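A Saturday at the Jurgate tableware factory

I live two towns away from Jurgate and for years I only knew the factory from the road: a long brick building, one chimney, and a parking lot where the trucks turn. In May they open the doors for one day, and this year I finally went. I write this for people who think about going next time, and also for myself, so that I don't forget.

The gate opens at 9. I came by the bus from Siliņa, and I recommend to take the early one, for the second bus was full and many people had to stand. The ticket cost 3 euros and you get back the same amount as a coupon for the factory shop. At the entrance they give you a paper map and a pair of thin blue covers for your shoes. Children get a piece of clay in a bag. I asked if adults can have one too and the lady laughed and gave me one.

The tour starts in the clay hall. I expected dust, but the floor is washed all the time and the air is cool and smells like a cellar after rain. The clay comes from a pit near Jesard and arrives in big blocks, grey and heavy. It is pushed through a machine that takes out the air, and it comes out as a thick sausage, which is cut by a wire. Our guide cut one by hand to show how smooth it is inside. We were allowed to touch it. It was cold and much harder than I thought.

After this comes the pressing. A slice of clay falls on a plaster form, a hot metal head turns and comes down, and you have a plate. The whole thing takes a few seconds. The noise is strong, so the guide stopped speaking and showed a board with the text written on it. I liked this solution very much, because with my hearing I usually lose half of what guides say.
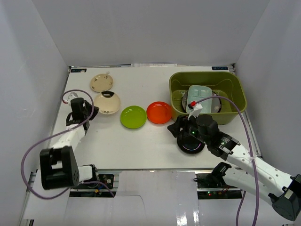
The part I waited for was glazing, and I will explain why. My grandmother had a set of plates with a small painted border, and I always believed that every border was made by a person with a brush. In this factory there are both kinds. The plain colored ware is sprayed in one color, strong and even, and the cream ware gets decoration before the last firing. Some of it is a printed sheet which you wet and slide onto the plate, and some is painted by hand in a room with large windows. I had never before seen so clearly how different the two families look. A lime green plate and a red-orange one were lying almost rim to rim, and on the same table were cream dishes with dark marks near the edge, and I could not decide which I would prefer in my kitchen. In the shop later I still could not decide. The hand painters work sitting, with the elbow on a wooden support, and they turn the plate and keep the brush still. I tried it on a broken piece they give to visitors. My line was like a road in the mountains.

Then the kilns. There are 2 of them, one for the first firing and one for the glaze, and each is a tunnel with wagons which go through very slowly. The tunnel for the glaze is 66 meters long. You can walk beside it on a yellow path and feel the warmth on one side of your face only. At the end there is a small window where the wagons come out, and all the children wanted to stand there. A kiln like this is not turned off in the night or on holidays, so somebody is always at work, also at Christmas. I had not thought about that before.

The factory restaurant is open to visitors on this day, and it has soup, potato pancakes and a very good rye cake. The queue was long but it moved. You eat from the factory's own plates, of course, and when you finish you can turn the plate over and read the stamp on the bottom. At our table everybody did it.
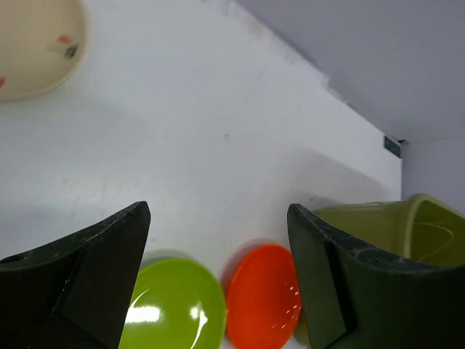
In the afternoon I joined the short talk about quality control. I almost skipped it, and it was the best part. Every piece is looked at under white light and tapped with a small stick, and a good one rings and a cracked one gives a dull sound. After ten minutes I could hear the difference myself. The color of the marks is also checked, and the talker told us that red is the most difficult to keep the same from one firing to the next, and it goes brown very easily. So I started to look at red with more respect. Even a small red mark close to the rim of a cream dish catches the eye before anything else, and if it comes out weak, everybody will notice. Pieces with small faults are sold as second choice with a scratch through the stamp. Pieces with cracks are ground up and go back into the process.

The museum room is upstairs and there is no elevator, please consider this if you come with a stroller. It shows the old series in glass cabinets, with the oldest at the door. The wall text says there were 346 workers in the best years. My favorite was the Grerel series, a simple set with a wide rim, from the time when every school canteen in our region had it. I ate from these plates as a student and I did not know that they had a name! A woman next to me said the same thing to her daughter, and for some time we all stood and remembered canteen food.

The shop was too full at 3 in the afternoon. It is better to go there first and leave your bag at the desk, which is free. Second choice plates are sold by weight and you must look through them yourself, so take your time and check the rims with your finger. I bought four soup bowls and one serving dish, and carried them home on my knees in the bus.
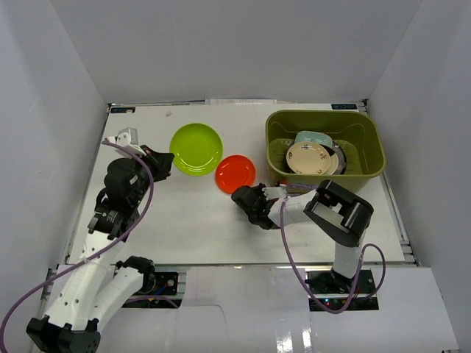

A reader who signs as "Siliņa bus rider" wrote to me after the first version of this report that I forgot to mention the separate line for the hand painting room. You must put your name on a list at the entrance before 11, and the places are few, so the people who come after lunch see the painters only through the glass. The same reader advises to bring newspaper from home for wrapping, as the shop had run out of paper by the early afternoon, and says that the second choice tables are filled again shortly before closing, when most visitors are already gone.

I thank for this correction. I was on the list without understanding it was a list, I only signed where they pointed. About the newspaper I agree fully, my bowls traveled in my sweater.

Practical things: parking is free but small, dogs must stay outside, and photos are allowed everywhere except in the laboratory where the glazes are mixed. Wear closed shoes. The last tour begins at 2, and the shop stays open one hour longer than the halls.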